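Iditz crown

The Iditz crown was the currency of the island territory of Iditz from its introduction until its withdrawal on 29 Feb 2020. It was divided into 100 pence and issued by the Iditz Currency Board, which had its seat in the port town of Satthorpe. For most of its life the crown was held at a fixed rate against the United States dollar under a currency board arrangement, in which every note and coin in circulation had to be matched by foreign assets held in reserve.

Background

Before the crown, trade in Iditz was carried on in a mix of foreign coin and private notes. The largest issuer of private notes was the merchant house of Spanos, whose paper was accepted at its own warehouses and, at a discount, by most shopkeepers in Satthorpe. Notes issued by the smaller Pillden Savings Bank circulated mainly in the farming districts in the north of the island. Rates between the two kinds of paper were posted weekly and often differed from one town to the next.

The territorial assembly passed the Currency Ordinance in order to replace this system with a single legal tender. Private notes could be exchanged at face value for a limited period, after which they ceased to be valid for the payment of taxes or wages. The house of Spanos contested the deadline in the territorial court but withdrew its claim after the board agreed to accept late deposits from its branches.

Operation of the peg

The ordinance set the rate at 2 crowns to the dollar. The board was required to buy and sell dollars at this rate on demand, with a small fee charged on transactions below 2,000 crowns. It could not lend to the government, and it had no power to set interest rates, which in practice followed those of the dollar closely.

Supporters of the arrangement credited it with keeping import prices stable. Iditz bought nearly all of its fuel and much of its grain abroad, and contracts with foreign suppliers were written in dollars. Critics pointed out that exporters of fish and cut stone were exposed whenever neighboring currencies lost value, because the price of their goods rose for foreign buyers while their own costs stayed the same.

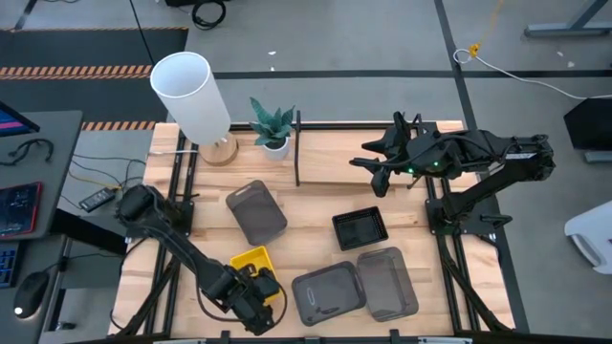

Pressure on the arrangement grew after two poor fishing seasons reduced the inflow of foreign exchange. Commercial banks began to present larger amounts of crowns for conversion, and in September the board reported that 1,144 separate requests had been received in a single month, the highest figure in its records. The rate was maintained, but the supply of crowns shrank as notes were handed in, and borrowing became costly for small firms.

Paraskevi Politis, then chair of the board, rejected calls for a devaluation. In a statement to the assembly she argued that a change in the rate would raise the price of food within weeks and would invite further demands for conversion. Christos Chatzigeorgiou, an economist who advised the exporters' association, held the opposite view and published a paper proposing a managed rate based on a basket of currencies. The assembly debated both positions without amending the ordinance.

Banknotes and coins

Notes were issued in values of 5, 10, 20 and 50 crowns. The first series showed the harbor at Satthorpe on the front and a fishing boat on the back. A second series, printed on cotton paper with a wider security thread, kept the same designs but changed the colors of the 10 and 20 crown notes, which had often been confused.

Coins were struck abroad under contract. A commemorative silver piece marking the anniversary of the Pillden lighthouse was limited to 175 specimens and was never intended for circulation, although it was legal tender at its face value of 50 crowns.

Withdrawal

The assembly voted to adopt the dollar directly after a review found that the cost of running a separate currency exceeded the income earned on the reserves. Bank deposits, loans and wages were converted at the existing fixed rate, and prices were shown in both currencies during the months before the change.

Crown notes can still be exchanged at the office of the former board in Satthorpe. Coins are no longer accepted – the period for their return was set at one year – and those handed in were sold as scrap metal. The board's records were transferred to the territorial archive, where the minutes of its meetings are open to readers on request.

See also

Currency board
Dollarization
Pillden Savings Bank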